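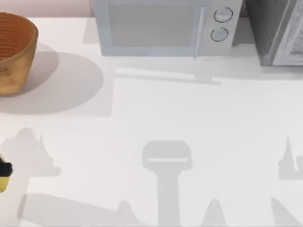 Counter in the Girdale simulated kitchen, with a bowl, a microwave and the shadows of the two robot arms. Rendering: Clamine

Clamine Traces Robot Arm Fault to Shadows, Releases Fix for Plorard Controller

SUMAMPOUW, August – Clamine today published a full account of a fault in Plorard, its control software for two-armed kitchen robots, along with an update that corrects it. The fault could make an arm stop short and then pull back quickly, sometimes toward the other arm. It was found in simulation, and no robot running on real hardware had the affected version installed.

The trouble showed up in Girdale, the simulated kitchen where Clamine tries out every new version of Plorard before it goes anywhere near a motor. Out of 1627 overnight runs, 17 ended with one arm touching the other. The task could hardly be plainer: reach over a counter, close the gripper on an object, lift it and set it down again. The previous version had been doing it for months without a single contact between the arms.

"I came in, saw the number and thought the logging was broken," said Ningsih Ngui, who leads motion safety at Clamine. "Then I played back the first one and the arm jumped away from a perfectly bare patch of counter. I watched it again and again. It was the strangest thing, and I will admit I was thrilled, because a fault you can replay is a fault you can fix!"

Playing back the runs pointed to the lighting. Girdale had recently been given a stronger overhead light, which put darker shadows on the white countertop. Plorard's obstacle check was reading the sharpest of those shadows as solid things standing in the way. As an arm moved, its own shadow moved with it, so the "obstacle" seemed to be coming straight at the gripper. Plorard did what it was built to do and backed off fast, but while it was backing off it stopped checking where the second arm was. That gap lasted 600 milliseconds.

The shadow mistake and the gap are separate problems, and Clamine is treating the second as the serious one. A false obstacle costs time. An arm that moves without looking could hurt someone, whatever set it off, and the gap had been in the code well before the new light was added.
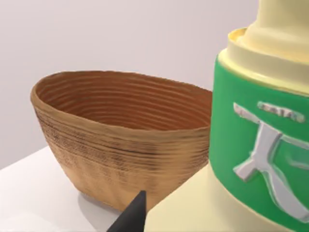
Close-range reaches needed extra work. When the gripper is nearly at an object, a nearby item can take up much of the camera view and leave the obstacle check little bare counter to compare against. The update handles this by slowing the arm near any object and holding it still if the camera and the joint sensors disagree. It also keeps the arm-to-arm check running through every move, including a retreat.

With the update in place, Clamine repeated all 1627 runs under the same light and recorded no contact between the arms. The runs do take longer, and a few reaches now pause where a person would see no reason to. The team is working on that and would rather have the pauses for the time being.

"My favorite part of this job is the week after something breaks," Ngui said. "Everyone is in the same room pointing at the same screen, and by the end we all understand the machine better than we did. We want other teams to have that too, so please take the runs and pick them apart."

The written account, the 17 failed runs and the Girdale lighting settings are available from Clamine on request. Teams using Plorard should install the update before their next session on hardware and repeat their own two-arm checks afterward. Any unexpected retreat should be reported to the Clamine motion safety desk with the run log attached.

About Clamine
Clamine develops control software for two-armed robots that work in kitchens and other shared spaces. The company is based in Sumampouw.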